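**Naltholm sandwich** is the common name for a cold layered sandwich sold in the harbor town of Naltholm and in the villages along the Flirness road. It is eaten mostly as a midday meal, and it is usually cut once before serving.

## History

Sandwiches were sold at the Naltholm ferry landing before the town had a bakery of its own. Bread came over from Flirness on the morning boat and was often a day old by the time it was sliced. Linnea Lundgren opened a shop near the landing with room for 80 customers, and her price list is the oldest record of the name. It gives two sizes, the smaller one without cheese.

When the ferry stopped running in winter, the trade moved inland to the road. Sverre Hedlund, who wrote a short history of the town's food shops, found the sandwich on sale at the Kodura sawmill canteen, which fed 326 workers at its busiest.
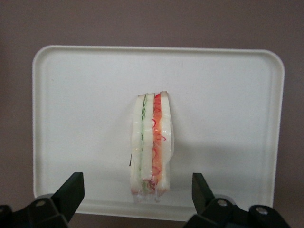 ## Preparation

Recipes differ from one shop to the next. Most call for a plain wheat loaf with a close crumb, butter spread to the crust, and a filling laid flat so that the slices hold together when cut. Pickled cucumber is common in Naltholm. In Flirness it is left out, and mustard is used in its place – sometimes mixed into the butter.

The bread is not toasted. Older shops pressed the finished sandwich under a board for a few minutes.

## Naltholm market

A sandwich market is held on the quay each October. Entries are judged on bread and filling separately, and 164 were received in the most recent year listed by the town.

## See also

- Flirness rye
- Kodura canteen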